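Writing by hand again, with a pencil

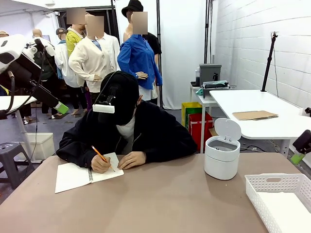 Is it worth keeping a paper notebook when the phone can do the same? For me it is worth it, because I remember what I wrote on paper, and the notes in my phone I never open again.

I started in March, after my course in Nirnerdale finished. My teacher there, Mirjam Michiels, gave back my last homework with 22 corrections, and at the bottom she wrote that I should write a little every day, in any language. So I bought a spiral notebook and a pencil, and I write one page before dinner.

The spiral kind I can recommend. It stays open flat on the table and you can hold it with one hand while you write with the other. Before, I had a glued one from Hagedorn, very beautiful, but it was closing all the time and after four pages I was tired of fighting with it.

About the pencil I was not sure. At school we had to use ink, and a pencil was for small children. But I make many mistakes in English and it is pleasant that I can rub them out! I sharpen it over the bin, so I like to have a small bin with a lid near me on the table, and I open the lid before I start. My friend Ye-rin thinks a bin should stand on the floor. Perhaps she is right, but then the shavings go on the floor too.

A plastic basket is also useful. In the evening the notebook, the rubber and the sharpener go inside and the table is free for eating. Choose one with a handle, so you can carry it with one hand.

What do I write? Mostly very ordinary things. What I cooked, a new word, what the bus driver said to a lady with two dogs. Last week I wrote a whole page about the word "although" and I still use it wrong.

Next I would like to try writing letters. Kevser has promised to answer if I send her one, so now I must find out what a stamp costs.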